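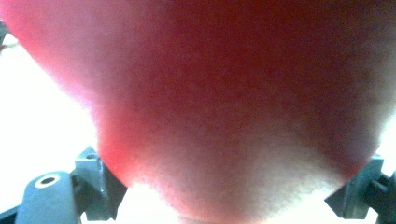
Red and round, up close. Plerkance opens its season this spring.

FOR IMMEDIATE RELEASE
4/5/24

Plerkance Cider opens its tasting room on Baláž Street

Hi all, Tuấn Khúc here, founder of Plerkance and, until last month, the guy selling cider out of a van. I'm so happy to finally write this one! Our tasting room opens to the public this spring at 136 Baláž Street, in the old Junodine shoe warehouse, and you're all invited.

If you've driven past lately you'll have seen the paper on the windows. We signed the lease in February and I've been sanding floors ever since (my knees would like a word). There's seating for 65, a long bar along the back wall, and a small kitchen doing toasties, pickles and a pretty great cheddar soup.

We'll have eight ciders on tap to start. Fatwood is the one most of you know from the farmers market — dry, a bit smoky, aged in oak. The new one is a still cider made with late-picked fruit, and it doesn't have a name yet, so come in and argue with me about it. There's also a no-alcohol pressed juice for kids and drivers.

We pressed 3199 gallons last fall, our biggest season so far, all from orchards within an hour's drive. I grew up picking apples with my aunt and I still think the best part of this job is the smell of the press room in October. We'll run short tours back there on weekend afternoons, free, no booking needed.

Bottle club members get in a night early. We have 918 members now, so we'll be letting people in by time slot — check your email for yours and please stick to it!

Dogs are fine on the patio. Parking is behind the building, off the alley.

Press visits, samples and interviews: ask for Tuấn at the tasting room, or write to the Plerkance press desk.

###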